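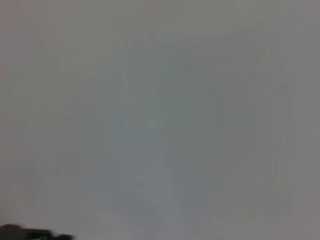 Gray is a color between black and white. It has little or no hue of its own, and for that reason it is usually grouped with black and white as a neutral or achromatic color. In everyday speech the word also covers many shades that do carry a slight tint, such as blue-gray, green-gray and the brownish grays sold as taupe or stone. The spelling "gray" is standard in the United States, while "grey" is usual in Britain and most other English-speaking countries.

Name

The English word comes from the Old English grǣg and has relatives in Dutch (grauw) and German (grau). It was in use as a color name before the Norman Conquest. In older writing it was applied freely to animals, stone, weather and hair. Several animals still carry it in their common names, among them the gray wolf, the gray whale and the gray squirrel. A horse is called a gray if its dark coat lightens with age, even when the coat has turned fully white.

Warm and cool grays

A true neutral gray reflects all parts of the visible spectrum to the same degree. Few paints, fabrics or natural materials do this exactly. Painters and decorators therefore speak of warm grays, which lean toward yellow, red or brown, and cool grays, which lean toward blue or green. The difference is easy to miss when a color is seen alone and becomes plain when two grays are placed side by side.

The eye also judges gray by what surrounds it. A patch of neutral gray on a red ground tends to look greenish, and the same patch on a blue ground looks slightly yellow or orange. This effect is called simultaneous contrast. Lightness is affected in a similar way, so that a mid-gray square looks darker on white than on black.

Changes in lighting matter as well. A wall that looks neutral at noon may look blue in shade or brown under an old-style filament bulb. Paint makers advise customers to view a sample at different times of day before buying.

Mixing

The simplest gray pigment mixture is black and white. Because many black pigments have a bluish undertone, the result is often cooler than expected, and a small amount of umber or ocher may be added to correct it. Gray can also be mixed from complementary pairs, such as orange and blue or red and green, with white added to raise the lightness. Painters often prefer these mixed grays in shadows and skin tones.

In printing, gray is produced either with small dots of black ink on white paper or with a balance of cyan, magenta and yellow. The second method is harder to control, and a slight excess of one ink gives the whole page a visible cast. On a computer display, gray is made by setting the red, green and blue channels to equal values. An eight-bit display has 256 such levels, including black and white.

Paint and enamel

Gray paints became common in industry because they hide dirt and can be made from cheap, stable pigments. Naval vessels of many countries are painted gray to make them harder to see against sea and sky. The exact shade has varied with the waters in which the ships were expected to serve.

Among regional products, Stanach gray was a cool, slightly green enamel made for machine housings and cabinet doors. It took its name from the town of Stanach, where the enamel works stood beside the rail yard. The works sold it in flat and gloss finishes, and the flat version was widely used in school workshops. The recipe was changed when lead driers were given up, and collectors distinguish the earlier enamel by its faint yellowing.

The Ingvarsson company took a different approach and sold its grays by number only. Its final card listed 22 grays, running from a pale gray close to white to a near-black used on stoves. The cards were printed on heavy stock and the later ones have faded unevenly – the greens in particular – so that surviving copies are a poor guide to the original colors.

The Drusance collection of paint and dye samples holds 3,000 cards and swatches, of which 1,234 are classed as gray. They are kept in closed drawers and arranged by lightness, with warm and cool shades in separate columns. The reading room is open on Tuesday.

Textiles

Undyed wool from dark and mixed flocks is often naturally gray, and cloth made from it was the ordinary clothing of working people in much of medieval Europe. Some religious orders adopted gray habits, and the Franciscans were known in England as the Grey Friars. From the nineteenth century, gray wool suiting became standard business dress. Charcoal, a very dark gray, and Oxford gray, woven from black and white fibers, are still used for this purpose.

In the cloth trade, "gray goods" or greige means fabric that has left the loom but has not been bleached or dyed. The term refers to its unfinished state, and such fabric is more often cream or beige than gray. The Komach mill stamped its gray goods at every 100 yards in a washable ink.

Photography

A card of known reflectance, usually 18 percent, is used by photographers to set exposure and color balance. This value is called middle gray because it looks halfway between black and white to most viewers. The card must be lit in the same way as the subject and held free of glare.

Associations

In Western countries gray is associated with age, dullness, formality and bad weather. A "gray area" is a matter not clearly covered by a rule, and the "gray market" is trade through channels the maker has not approved. "Gray matter" refers to tissue of the brain and spinal cord made up largely of nerve cell bodies. In living tissue it is pinkish gray or light brown.

See also

Achromatic color
Grayscale
Shades of gray
Taupe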